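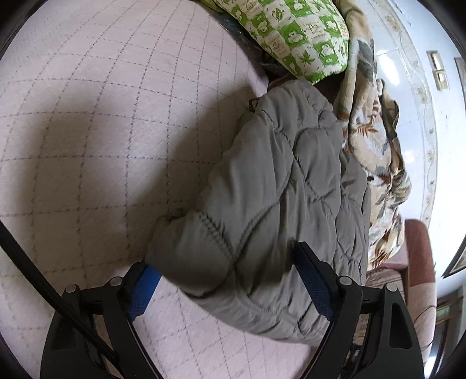
Issue 8, page 2

Drurnari Home Notes
July 2025

Putting padded jackets away for the summer

By Daiane Coutinho

Quilted jackets take up more cupboard space than anything else most of us wear, and they are usually put away badly. They get pushed to the back of a shelf in whatever state they came off the hook, and in November they come out flat, creased and smelling of the cupboard. An afternoon spent on them now will save trouble later.

Use the bed

Do the folding on a bed. A table is too narrow for a jacket with its sleeves out, and the floor collects fluff. A bare mattress is a good surface, so the day you change the sheets is a convenient time. A light grey jacket bunched up on a pale pink mattress is easy to look over for marks. On a dark bedspread you would miss half of them. Push the pillows up to one end and fold the blankets to the side.

If the mattress has been in use all winter, vacuum it first with the upholstery nozzle. Follow the lines of the stitching, where dust settles.

Check before washing

Empty every pocket, including the inside one. Tissues are the usual culprit, and one left behind will cover the whole wash in white bits.

Look along the quilting for broken stitches. Diamond patterns and wavy patterns both tend to go first under the arms and where a bag strap rubs. A short gap can be closed by hand with matching thread, using small stitches and going back through the old holes. Do this before the jacket goes in the machine. A gap the length of a fingernail can be three times that after a spin.

Pull gently on any cords or drawstring loops. If one is working its way out, tie a small knot in the end. Close zips and press studs.

Washing

Read the label. If it says dry clean only, believe it. Most polyester-filled jackets can be washed at 30 degrees on a gentle cycle. Wash one at a time, and give it room to move about.

Use half your normal amount of liquid detergent and no fabric conditioner. I use Nidon liquid at home, but any mild one will do. Powder can leave pale streaks along the seams of a padded garment. Run a second rinse.

Grease on the collar and cuffs needs treating first. Rub in a drop of washing-up liquid with your fingers, leave it for 5 minutes and wipe it off with a damp cloth. Don't scrub with a brush, as it roughens the outer fabric and the patch will show.

Drying

Lift the jacket out with both hands underneath. A wet padded jacket is heavy, and holding it up by the shoulders strains the stitching. Lay it over an airer, spread across two or three rails, and turn it every few hours.

When the outside feels dry, the middle often isn't. Squeeze a thick part of the padding between your fingers until it forms a mound, hold it, and let go. If it feels cool or comes back slowly, leave it longer. If you can feel lumps, break them up by pinching and rolling the filling inside each quilted section. Down takes much longer than polyester and may need 2 full days in a warm room.

A tumble dryer on low is fine where the label allows it. Put in a couple of clean tennis balls to keep the filling moving.

Folding

Lay the jacket face down on the bed. Bring in one sleeve and then the other so they lie straight down the back. Fold in the sides if it is a wide jacket. Turn up the bottom third, then fold the collar end over it. Press out the air with the flat of your hand, working from the middle, and stop when it gives a little resistance. It should be soft and slightly puffy.

Rolling works for thin quilted jackets. Start from the hem and roll towards the collar. If there is a hood, turn it inside out over the roll and it will hold everything together.

I would keep vacuum bags for blankets. They save a lot of space, but a jacket left squashed for months may never get back its shape, and down suffers more than polyester. If you have no choice, let some air back in before sealing.

Where to keep them

A cotton pillowcase makes a very good storage bag. Old patterned ones that no longer match anything are ideal, and with a different print for each person you can find the right jacket without opening them all. Dullora cloth boxes are sturdy enough to stack and fit under most beds. Line any cardboard box with a clean sheet first.

Avoid lofts, sheds and outside walls. Cupboards that back on to a tiled wall are worth checking too, if there is a bathroom or kitchen on the other side. Put your hand flat against the back panel, and if it feels damp, keep something else in there.

Put the heaviest blankets at the bottom of the pile, lighter floral or cotton ones over them, and jackets at the top with nothing on them. Bozkurt cedar blocks can go in between, but keep them off the fabric itself, as the oil can mark pale colours. Rub them with fine sandpaper when the smell fades.

Getting them out again

Take the jackets out a day or so before you need them. Shake each one from the hem, hang it on a wide hanger and leave it in a room with the window open. Creases in the outer fabric usually drop out on their own. For stubborn ones, hang the jacket in the bathroom while someone has a shower. An iron will flatten the padding and can melt the shell.

Next issue: removing candle wax from table linen, and what to do with odd saucepan lids.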